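When Raquel Caldeira opens her front door she is already halfway through a sentence, something about the parking and how I should have come around by the alley, and before I have my coat off there is a cup of coffee in front of me and a folder as thick as a phone book.

The folder is her permit case. Caldeira drove a school bus in Rudlow for most of her working life, and she applied for a concealed carry permit after a break-in two doors down. The county wrote back 134 days later to say no, in a letter of one paragraph that gave no grounds at all.

"I read it standing at the mailbox," she says. "Then I read it again, because I figured I'd missed a page. I've never had so much as a speeding ticket, and I drove other people's children for a living!"

Her lawyer, Heather Sheehan, had seen letters like it before. She asked the sheriff's office for its records and got back a list of 611 applications, with a good third of the denials carrying no written reason. "I'm not a gun person, I'll tell you that up front," Sheehan told me over the phone. "But if it's a right, then the government owes you an explanation when it says no. I'd say the same about a voter card."

Brodie Ellery, who ran the permit desk in those years and has since retired, was kinder about it than I expected, and a bit weary. "We had two people and a fax machine," he said. "I don't defend the letters. I do defend the folks who typed them."
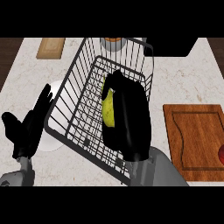
RUDLOW, December

Caldeira's appeal was heard in the morning and finished before lunch. The judge sent it back to the county with orders to put its reasons on paper, and the permit came in the mail a few weeks after that. The whole business cost her $1,973, most of it in filing fees and copies, and she has kept every receipt.

I asked whether she carries now. She laughed and topped up my coffee, and took her time about it.

"Some days," she said. "That's my business, isn't it? My sister thinks I'm crazy and my neighbor thinks I should've sued for more. I wanted them to tell me why, and they never did, you know. They just mailed me the card."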